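How do I get oily fingerprints and dull patches off a stone countertop?
Asked in Kitchen & Bath, 4 answers hidden, sorted by most helpful
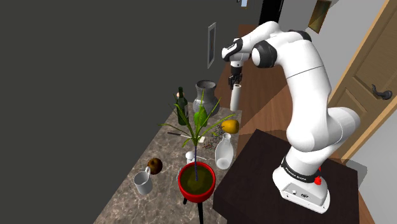
Brown and gray marbled counter with a vase toward the back

We moved into a rental in Rivley in September and the kitchen has a stone counter. The landlord calls it granite but has no paperwork. There are dull patches near the sink and a darker spot by the stove, the size of a saucer, that I think is cooking oil. I have tried dish soap and warm water, then a vinegar spray, then dish soap again. The soap takes off the fingerprints but the dull patches are the same or maybe a little worse. The dark spot has not changed at all.

I don't want to lose the deposit. Is there something I can buy for this or do I need a professional?

Answer from Yaowalak Klinhom
Accepted by asker

Stop using the vinegar. If the stone is marble or has calcite in it, acid etches the surface, and etching looks like a dull patch that won't wash off. Lemon cleaners do the same thing.

You have two separate problems. The oil spot is a stain and you can probably lift it. Mix baking soda with a little water until it is as thick as peanut butter. Spread it over the spot, a bit past the edges, and tape plastic wrap over it. Leave it overnight. Take the wrap off in the morning, let the paste dry fully, then scrape it up with a plastic scraper and rinse. Old oil can take 4 rounds. Test it in a back corner first.

The dull patches are harder. If they are etched, cleaning does nothing and they have to be polished. There are powders for light etching on marble. They won't do much on real granite. For a rental I would email the landlord before polishing anything and ask what was there when you moved in. Check your move-in photos too.

To find out if it needs sealing, put a spoonful of water on it and wait 30 minutes. If the stone goes dark under the water, the sealer is worn out.

Answer from pawprint_lane

I use Zonosel stone spray on mine and it's fine. Costs more than soap. Doesn't remove stains but it keeps it looking ok day to day

Answer from gus873

Had a guy come out and do ours, he charged by the hour with a minimum. Ask if they do small jobs, the first two I called didn't. Ours was the bathroom though so may be different for a kitchen.

Comment from asker

Did the paste twice and the spot by the stove is lighter. Emailed the landlord about the rest. Thanks. Does the plastic wrap have to be airtight or just covering it?

Comment from Yaowalak Klinhom

Tape all four sides. It doesn't have to be perfect.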